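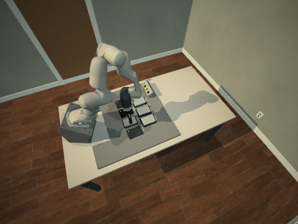 White table on the dark plank floor

Dark floorboards in a small room – did I make a mistake?
Asked by Marit Holmgren, 05/12/2018

Hi all, long time reader, first time asking. We've got a little back room at our place in Girwood, faces south, one window, and under the old carpet were pine boards in pretty good nick. I've been dreaming of dark brown floors for years so I did a test patch behind the door with a walnut stain and I love the colour, but my sister came over and said it'll make the room feel like a cupboard and show every speck of dust. Now I've got the wobbles.

Walls are off-white, and the furniture will mostly be white too (desk, a low shelf, maybe a daybed if I can find one that isn't a fortune). The room is 3 metres across at its widest so it's no ballroom. I've got a budget of $600 for the lot, sander hire included.

Has anyone lived with dark boards in a small room? Would you do it again? And is satin or matte better for hiding scuffs? We have a dog, a whippet, so not the heaviest feet but she does skid round corners.

3 answers

Przemysław Nowicki
Do it! We went dark in our spare room in May and I'd do it again tomorrow. Your sister is half right, you will see dust, mostly in the late arvo when the sun comes in low, but you get used to running a dry mop over it and it takes two minutes. As for the cupboard thing, white walls and white furniture sort that out. We left the skirting boards white as well and it gives the whole room a nice crisp edge.

A few things I learnt the hard way. Go down to 90 grit or so before you even think about finer paper, or you'll be there all week. Vacuum, then vacuum again, then wipe with a barely damp cloth and let it dry overnight. Pine goes blotchy with dark stain, so put a conditioner on first – I skipped it on one side of the room and that side now has a rug on it. And stir the tin, don't shake it.

Satin for me. Matte looked lovely for a month and then the path from the door to the desk went a bit shiny, so it ended up looking like satin in all the wrong places.

Rommel Manalastas
nope, had dark floors in a rental and hated them. dog hair everywhere. what colour is the whippet?? if she's light coloured forget it

Princess Baluyot
I'm with Przemysław on the conditioner. One thing to add, have a good look at your test patch at night with the lights on as well as in daylight. Mine looked like warm chocolate at lunchtime and nearly black after dinner, so I went one shade lighter and I'm glad I did.

Also put felt pads under the desk before you move it in, I got a pack for $3. Scratches on stained pine show up pale and you can't unsee them. A touch-up pen helps a bit but keep a jar of the leftover stain, labelled, somewhere you'll find it again.

Marit Holmgren (asker)
Thanks everyone! She's fawn, Rommel, so wish me luck. Off to check the patch under the lamp tonight.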